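Notebook > Anby > Spring diary > April

Woke before six and couldn't get back to sleep, so I started on the router piece early. It has been sitting half written since I switched providers, and I told Arnar Norðdahl he'd have a draft by the end of the month. He has been patient about it. He only wrote once, and mostly to ask whether Yeoman had paid me yet. They haven't.

The switch itself was easy enough. I was on Malport for years, on the 300 plan, and paid for it without looking at the bill. When I finally looked, the price had gone up twice. I called, waited on hold through most of lunch, and got offered a discount that would last until fall and then put me right back where I was. I said no thanks. The man on the line was polite and didn't argue. Flondix had put a flyer in the mailbox that same week, so I signed up with them that evening, on the slowest plan they sell, to see if I'd notice.

So far I mostly don't. Video is fine. Calls are fine, apart from one that froze, and I think the trouble was on the other end. The one thing that got worse is sending files. I had a folder of video clips to send to Yeoman, 264 files in all, and it ran all night and was still going when I made coffee. On Malport I would have started it after dinner and been done before bed. I don't do that often. I'll have to decide if it bothers me enough to pay for the next plan up.

The installer came at 16 minutes past the end of his window, which I only know because I was watching the clock with a call coming up. He drilled where the old line came in, so there's no new hole. He wanted to leave the box on the floor behind the couch. I asked him to put it on the shelf by the window and he did. Signal in the back bedroom is better than it used to be, and I didn't have to buy an extender.

I spent the morning on the settings page. The default password was printed on the bottom of the unit and I changed that first. Then I turned off remote management, which was on. Then I set up a guest network, since my sister's kids are coming and each of them brings two or three devices. I wrote it all down on a card and taped the card inside the cabinet door. I did the same thing at the last apartment and the card is probably still there.

The part I can't get to work is the printer. It sees the network, takes the password, says connected, and then won't print. I've restarted it more times than I want to write down. I found a forum thread where somebody had the same model and the same trouble, and the last post was just "fixed it, thanks" with no word on how. I tried a fixed address. I tried the older security setting. I'm going to try a cable tomorrow if I can find one long enough.
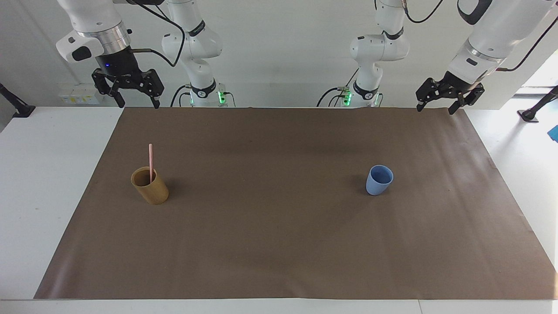

Speed tests took up the whole afternoon. I wanted numbers at different hours and in different rooms for the draft, so I walked around with the laptop and ran one in each place, then did it again an hour later. The first set I wrote on the back of an envelope and then could not tell the kitchen from the hall. After that I got a roll of brown paper out of the closet and covered the table with it, end to end, and drew a column for each room in marker. It's a good way to work. You can see everything at once and you don't care what you spill. By four I had the kitchen, the hall, both bedrooms and the porch, and the porch was the only bad one. The wall on that side is brick, so I'm not surprised. I took a photo of the columns and typed them up after.

The numbers don't match what the Flondix page says, but they're not far off. Early morning is best. It dips after dinner, when I suppose the whole street is watching something, and comes back by eleven. Malport had the same dip. I only remember because I used to complain about it to Arnar and he'd tell me to go read a book.

He called around five, while I was still typing. He is thinking of closing his own site and just writing for Yeoman. He has kept it up for 18 years and the traffic is a small part of what it was. The ads don't cover the hosting now. I said he could move it somewhere cheaper and leave it up as an archive with the comments off. He said the comments are the only part he still likes reading. We talked about that for a while and didn't settle anything. I offered to help him export the old posts if he decides to do it. The software he's using is so out of date that I'm not sure the export will run, and I didn't say so.

I should do the same kind of housekeeping here. There are drafts going back to when I lived on the other side of Anby. A few of them are reviews of phones that haven't been sold in years. I opened one and it was two paragraphs about a headphone jack. I deleted that one. The rest I left alone.

Canceling Malport is still not finished. They want the old modem back and say they've sent a return label, and I don't have a label. I checked the junk folder. I checked the account page, and it now says I have no account, so I can't ask for another one there. I'll call in the morning when the hold is shorter. The modem is in a box by the front door with its power supply and the cable that came with it. I wrote the serial number down first, after what happened with the cable box that time.

Wrote until eight thirty. The draft has a beginning and all the numbers in it now, and no ending. I cut the long part about how fiber works, as anyone reading it will know that or won't care. Still need to check the upload figure for the middle plan, because the flyer says one thing and the website says another.

Soup for dinner. Rain after dark. Ran one more test before bed and forgot to write it down.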